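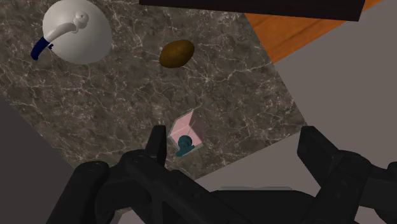 Attachment 1 to ticket: wrist view in the simulated kitchen, with teapot, pink box and the gripper open.

Skedoseck support portal
Category: Simulation / Task rules
Product: Irkano kitchen task set
Opened by: Bjarke Thorlacius, Lund
Priority: Normal
Status: Closed, rule text changed

Subject: Rule 4 "clear approach" gives fail on episodes which look correct to us

First message

Hello,

We run the Irkano kitchen tasks in simulation and we check each episode with the Dornside rule file before we put it in the training set. Since the last update of the rule file we have a problem with rule 4, the one called "clear approach". The rule says: "Before closing, both fingers shall stand on opposite sides of the target, and no other object shall be between the fingers."

The task is to pick up the pink box. In our scene there is a small teal object inside of the box. The checker finds this second object between the fingers and writes a fail. From 2,000 episodes in the last batch, 65 have this fail and no other fail. I have looked at many of them one by one and I do not see bad work. The gripper comes from a reasonable side, the fingers are open, and the other things on the counter (a teapot and something like a potato) are far from the box.

My question is if the rule is meant to be read so strictly. If an object lies in a container, and the container is the target, then the object will always be between the fingers. So with this reading a filled box can never be picked up according to the rules.

What I tried already:

1. Loaded the rule file again from the portal. Same result.
2. Made the opening of the gripper larger in the config. Same result, of course, but I wanted to be sure.
3. Took the teal object out of the scene. Then rule 4 gives pass.
4. Put the teal object back and moved the teapot to another corner. Rule 4 gives fail again, so the teapot has no part in it.

I attach one wrist view from an episode with the fail. The log line which belongs to it is:

RULE 4 FAIL: non-target object inside finger volume

Best regards,
Bjarke Thorlacius

Reply from support

Hello Bjarke,

Thank you for the clear report and for the tests, they save us time. I can repeat the result here with the standard scene.

You are right about the reason. The checker makes a volume between the two fingertips and looks for every object that is not the target. It does not know if the object is inside of another object. The rule was written for solid targets, like a cup standing next to a cup, where a second object between the fingers is a real danger.

Before I send this to the rule editors, two questions:

a) Is the task text "pick up the box" or "pick up the object in the box"?
b) Does the small object stay completely inside of the walls in all your episodes?

Skedoseck support

Reply from Bjarke Thorlacius

Hello,

a) The text is "pick up the box". We have a second task for the small object, but it has its own target name and I did not include it in the numbers.

b) This is more difficult than I thought. The walls are translucent, so in the wrist view one sees the object through them, but it is not always easy to say what is behind the wall and what is over it. In the attached view the teal object is in the corner of the box nearest to the left finger, and it shows a little past the lower edge of the box. From one view only I can not decide if it really sticks out or if this comes from the angle. I have therefore exported the object poses from the simulator and compared them with the inner size of the box. In 4 of the 65 episodes the object goes through the wall. In the rest it is inside.

So I must correct my first message a little. Those four should stay as fail, but I think for another rule (contact between objects at the start), not for rule 4.

I would also like to say something about the practice in general. In our group we had the habit to judge an episode from the wrist view alone, because it is quick and the gripper is large in it. For the question if the fingers are open on both sides of the box it is good. For the question if something is inside or outside, it is not enough, and we have now written this in our own checklist.

Best regards,
Bjarke

Reply from support

Hello Bjarke,

I agree with both points. The rule editors have accepted a change. The new text of rule 4 is:

"Before closing, both fingers shall stand on opposite sides of the target. No other object shall be between the fingers, except an object which is fully contained in the target. Containment shall be decided from object poses and not from a camera view."

They also added a note under the rule: if the wrist is turned more than 90 degrees from the start pose, the finger volume must be computed again before the check. This was already in the code but was missing in the document.

Please install the rule file from 29/09/2019 or newer, and clear the checker cache before you run it. If you do not clear the cache, the old volume test is still used and you will get the same 65 fails.

Skedoseck support

Reply from Bjarke Thorlacius

Hello,

I installed the new file and forgot the cache the first time, so I can confirm the last sentence. After clearing it, rule 4 gives pass for all episodes with the object inside. The four others now give fail, with the message "content not contained". I have removed them from the set and changed the random placement, so that the small object starts with more distance to the walls.

One small wish for the next version: the log line should give the name of the non-target object. With only "non-target object" I spent a morning with the teapot for nothing.

From my side the ticket can be closed.

Bjarke

Closing note from support

Wish for object name in log line moved to a separate ticket, planned for November. Rule 4 text is updated in the Dornside document. Ticket closed.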